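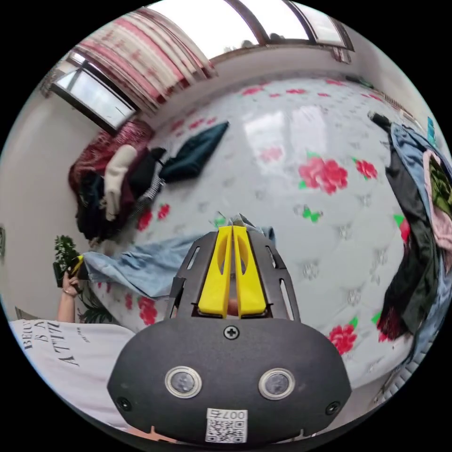

News > Opinion > Privacy

Latest Reviews Phones Opinion Archive Contact

Last updated: 7 Sep 2024

Let me turn off the address book upload and leave it off

My mother got a new phone in January, a Hurik, and asked me to set it up. The process had 30 screens. I know this because I wrote them down on the back of the receipt, one line each, after the fourth one asked for her contacts.

She has 216 people in her address book. Some of them are doctors. One is a lawyer she spoke to twice. Several are dead, and she keeps the numbers anyway. The phone wanted to send the whole list to the maker so it could "help you find people you know." The button to agree was blue and wide. The way to say no was a line of gray text that said "Set up later," and later came the next morning, and again four days after that.

I think this should be against the rules. A person can agree to hand over her own number. She can't agree for the other 216, and the phone never suggests that she should ask them.

The usual defense is that the numbers are scrambled before they leave the phone. Drerik, which makes the messaging app that came installed, says this in its privacy notice. I read the notice. It explains that numbers are turned into codes and the codes are compared with those of other customers. Phone numbers are short, though, and there are only so many of them. Anyone with an ordinary computer can run through every possible number, make the same codes, and match them up. Heike Sperling, who taught the network security course I took years ago, used to give this to students as homework. It was not the hard homework.

The other defense is convenience. I'll grant that one. When I moved to Prastinside for messages, I found 12 people I knew in the first minute, and I liked that. Then a man who had sold me a used washing machine popped up as a suggested friend, with a picture of his kids. I had never saved his number. He had saved mine. I don't believe either of us meant for that to happen.

Theda Grube wrote on this site last month that people who care can simply decline. I usually agree with her. But declining does nothing for me if my dentist, my cousin and the washing machine man all tap the blue button. My number is in their phones with my full name next to it, and in my cousin's case my birthday and old street address. I have no setting for that.

What I would ask for is fairly small. Make the upload off by default. Put "No" on the button when the button means no, and stop asking after that. Let the app look up one number at a time, when the owner wants to write to that person. Send the number and nothing else, so names, birthdays and notes stay on the phone. Delete the codes for people who never signed up.

Janssen already does the one-at-a-time lookup in its calling app. It's a little slower. I have used it since spring and the delay is about as long as it takes to pick the phone back up off the counter.

As for my mother, I switched the upload off in the settings, under Accounts, then Services, then More. After the next update it was on again. I wrote to Hurik support and got a case number and a link to the setup guide. I've turned it off a second time and put a note on her refrigerator with the steps.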